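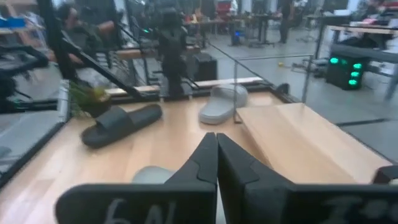
Subject: Re: [shop-robots] Sandal sorting, first numbers
From: Eldana Admasu

Moataz Morsy wrote:

> Good session at Vukbridge. The arm picked up a sandal and set it down on
> the ramp in 12 tries out of 12. I think we can call grasping solved and
> move on to matching pairs. I'd like to spend the remaining 230 on the
> Drikik wrist mount so we stop fighting the cable. If there are no
> objections I'll order it in the morning.
> Moataz

I object, at least to the ordering part.

Twelve out of twelve on what? I went through the log and every one of those runs starts with a sandal lying flat, strap up, toe pointing at the back plank. Of course it works. The strap is a handle at that point. Put the dark gray one on its side with the strap facing off to the right and I'd like to see the number again. I tried 4 runs like that after you left and got 2, and one of those I'd call a drag more than a pick. The sole went along the table until it bumped the ramp and then the fingers happened to close on something.

Also, who resets the table? If it's the same person who wrote the grasp code (you) then that person knows where the arm likes its sandals. I'm not accusing you of anything. I do it too. Let Sitthichai put them down next time, without looking at the screen, and leave them how they land.

Two smaller things.

The stepped fingertips. I was against them when we cut them and I'm still not sold. They get under a strap fine, but on the curved side of a sole I don't see what the step buys us. Does anyone have a run with the old flat ones on the same sandals? I couldn't find any on the Wikari page, just a note saying "new tips better," no name on it.

The light gray pair. When one of them sits right up behind the left finger, the wrist camera gets only the top edge of it. The matcher then has to decide what that sliver is. Before we "move on to matching" I'd want to know what it does with that, because my guess is it picks whatever it saw last.

As for the mount, maybe it's great. The page says it fits "most arms," and I've bought things that fit most arms before. Can we borrow one for an evening? Cable ties cost us nothing and I haven't seen a single failed run in the log that was down to the cable.

I can be in after 6 most evenings in December if somebody wants to do the messy-table runs with me. Please don't tidy the sandals.

Eldana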